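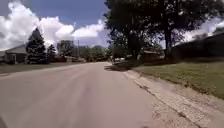 I get to share some good news from all of us at the Brivholm Road Race, and I've been itching to do it for weeks! Our 8-mile race is back this June, with Sikon signed on as our main sponsor through 2029. We've picked a course that runs through the neighborhoods this time, on the kind of wide, straight street with lawns and trees along it that lets you settle in and find your pace. If you like running close to the curb, as I do, keep an eye on your feet, because old concrete gets rough and cracked. The middle is nice and smooth.

**Brivholm, 06/04/2022**

Last season we had 362 finishers, our biggest field yet, and I'd love to beat that. Runners came from 31 different clubs (the Umali crew brought a drum, please bring it again). Walkers are welcome too, and so are strollers, as long as they line up at the back.

Sikon's money goes straight into things runners asked me for. We'll have chip timing at the start and the finish, an extra water stop before the long hill, and real bathrooms at the sports hall. Tonar is handling the timing and will post results the same evening, so you can argue with your training partners over dinner.

Entry is open now on the race website. You can pick up your bib at the sports hall the afternoon before or on race morning, up to an hour before the start. Kids under 12 get their own one-lap dash around the school field, free of charge, and every one of them goes home with a medal!

Reporters who want to come along, or run it, can write to the race office through the contact page. I answer those messages myself, usually at night, and I'm happy to talk about the course for as long as you'll listen.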